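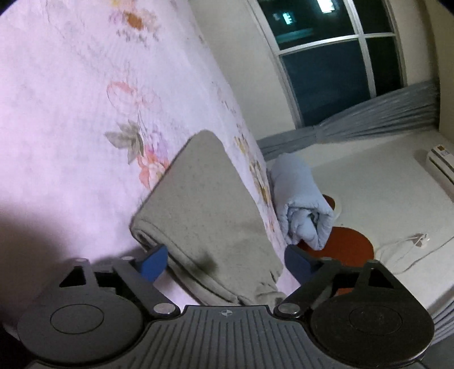

Fold it in thirds and the fight is over, Bouchra Erraji told us in her first interview, and then spent five minutes conceding that in her own house the fight had never been over. Her position is the orthodox one. Household manuals treat the blanket as a rectangle with a few bad habits, and the bed as a flat surface provided for its correction.

Figure 1. Fabric on a floral bed cover, held at its lower edge and folded over, with a hemmed border along one side.

4.2 The bed as a folding table

Our participants in Urkton mostly folded on the bed, including those who owned a perfectly good table. The bed is wide, it is near the closet, and it forgives dropping. It also has a cover of its own, which slides, wrinkles and at times gets folded in with the blanket. We coded this last event as "capture." Participants had other words for it.

The hem did most of the work. A thick border can be found by touch, and folders who began from it seldom had to start over. Folders who began from the middle produced what the Filali scale, with more tact than we could manage, calls a "provisional stack." Napped fabrics were the worst offenders, as two fuzzy layers cling together and will not be squared up by tugging at one of them.

4.3 Small soft items

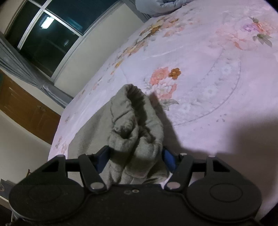 Small things should not be folded at all, in the view of Karim Farouk, and a drawer is only a basket that has been to college. We had planned to leave such items out. The diary entries changed our minds, 400 of them complaining about socks, sleeves and other tubes of cloth that bunch, twist and refuse to lie flat.

Figure 2. Crumpled fuzzy textile on the floral bed cover, its upper end rolled over and its lower part spread out flatter.

The difficulty is that a tube has no obvious edge to begin from. Most participants smoothed the wide end against the bed and worked toward the opening, a method that suits a firm mattress and fails on a deep quilt. Yasmine Mahrous rolled everything, and finished before the rest of her group had agreed on which side was the front.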